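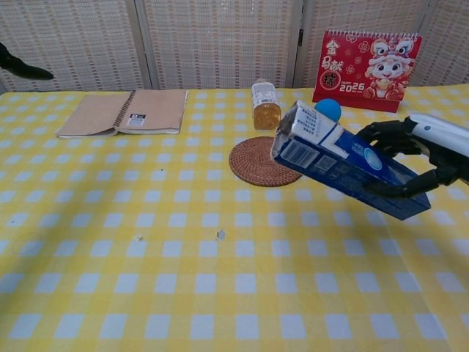 Table Three, Mostly

A gallery from the Tiltside recording room, where we gather examples for a system that is meant to learn how to pick things up and put them down again. It needs a great many examples. It has so far shown no gratitude.

The target for this round is 2000 good episodes. One episode is one go at one task: take the box, move it, let go. An operator drives the arms, the arms do the work, and everything is recorded, including the sighing, until Hanan Tannous had the microphones switched off in December.

The pictures are few because our hands were generally busy being somebody else's hands. The notes are longer, and come from the room log, tidied up and with the swearing removed.

On tablecloths. We have plain, striped and checked. The yellow gingham came in after Mirela Evangelista pointed out that a system trained only on grey worktops will be baffled by the first kitchen it meets. It was voted the most cheerful surface we own and the worst to iron, so we stopped ironing it. Creases count as variety.

On boxes. New cardboard boxes are easy. Boxes with a crushed or open end are where the arguments start, as the hand needs a grip firm enough to hold and soft enough not to finish the job. Sebastião Macedo favours thumb underneath, fingers over the top. Cremilda Brito goes in from the side and gets cross when it slips. We keep both, and we keep the slips too, labelled as slips.

On clutter. A coaster, a bottle, a notebook, a ball, a calendar. None of it is the point of the task, and all of it gets shuffled between episodes. In the first batch we forgot to shuffle, and the system concluded that boxes live next to bottles. It was very sure about this. We threw out 82 episodes and Cleiton Pimentel made a shuffle sheet, which is taped to the door and has its own coffee ring.

On the ball. It rolls. There is a separate label for this, 'object left under own steam', and it is used more than any of us would like.

On the calendar. Large red things with faces on them pull the attention of any vision model, and of visitors. It stays on the table for some sessions and comes off for others, so that we can tell whether the system is looking at the box or at the cartoon.

On pace. A good operator manages 50 episodes before lunch. After lunch the figure is different and we have agreed not to plot it. Changeovers are every 2 hours, a rule Cremilda brought in and Sebastião ignores.

On naming. The recording software is Paiva, the labelling tool is Skiltetia, and they disagree about what time it is. If an episode appears to end before it begins, tell Cleiton. He knows. Tell him anyway - he likes to keep a list.

Next batch: the same boxes, the striped cloth, and a set of spoons that Statham have promised to send over. Mirela has already written the labels for dropping them.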